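Getthorpe's footbridge opens again in March

Good news for anyone who has been walking the long way to the bus stop since the fall: the old footbridge at the bottom of Mill Lane in Getthorpe will open again in March, with new oak decking, a proper handrail on both sides and, at long last, a ramp at the Curbridge end.

The bridge was closed after high water loosened two of its footings. Repairs were expected to be small, but once the old boards came up the builder, Valter Myklebust, found that the beams underneath had to go too. Neighbors on both banks raised $2,366 toward the extra lumber, much of it through a pie supper that sold out in an hour, and the town paid the rest.

"I've crossed that bridge nearly every day since I was six, and I've missed the sound of it more than anything," said Freya Hollis, whose detour to work took her past the feed store and up the hill — a pretty walk in October, she said, and a miserable one in January.

Myklebust kept 273 of the old boards that were still sound, and they will go to whoever would like one for a shelf or a garden bench. Lionel Mapplebeck has already spoken for four.

The opening will start at ten in the morning with a walk across from the Getthorpe side, led by the school band, and then there'll be a bring-and-share lunch at Beryl Tapley's place. She has a table ready under a floral cloth, with a shallow pink box sitting on it so far, and she'd like it known that there is room for a good many dishes and that nobody needs to call ahead.
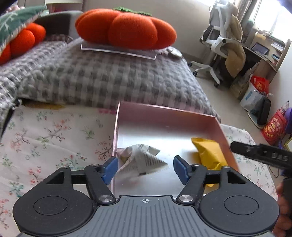
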